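How to Lay Down a Flat Gouache Background
3 min read

A flat, even background is the part most sketchbook painters rush. Take it slowly and the rest of the page gets easier.

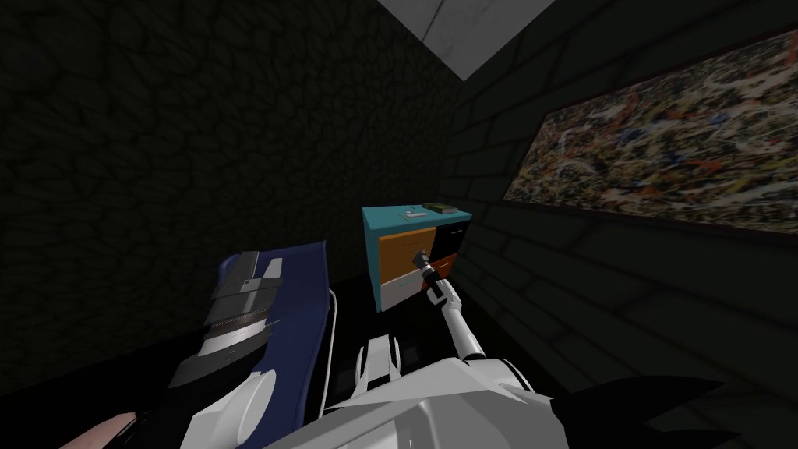
How thick should the paint be? Mix it to the thickness of heavy cream, so it levels out by itself but still covers the paper.

1. Tape the page on all four sides. I use the Kellum sketchbook, which has heavy enough paper that it barely buckles.

2. Mix more paint than you need. Matching a color halfway down the page is close to impossible. Gouache also changes as it dries -- darks usually go lighter -- so test a swatch first.

3. Load a wide flat brush and pull it straight across. Overlap each stroke a little and don't go back into paint that has started to set.

4. Let it dry flat, then add a second coat with strokes running the other way.

5. Pull the tape off slowly, at a low angle.

If you get streaks, the mix was too thin or the brush was too small. Fine ones can be sanded with 2000 grit paper once the paint is fully dry -- go lightly and brush off the dust.

We use cookies to improve your visit to Stullodora. Accept | Settings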